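Our little charity has sent winter coats to the school in Ullow for 15 years, and every September I swear I'll label the boxes properly.

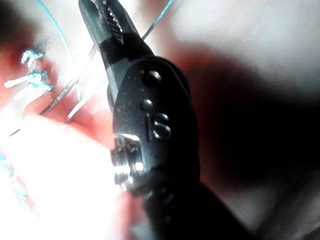
Miroslava Vondráček wrote back that labels are fine, but could we please stop sending single mittens. Fair.

So far we have five boxes, two of them mostly scarves.

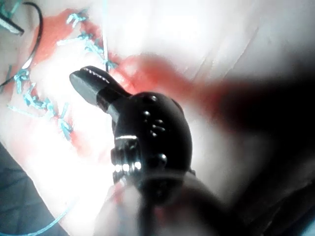
Jaws closed, stitches behind

The van from Belten is due at 3, which in van terms means supper. I've made soup.

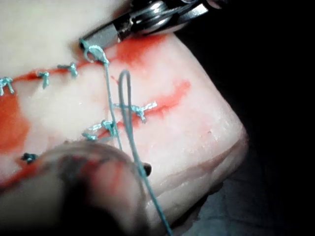
Blue-green sutures, two rows

Coats to my porch, please. Pairs only.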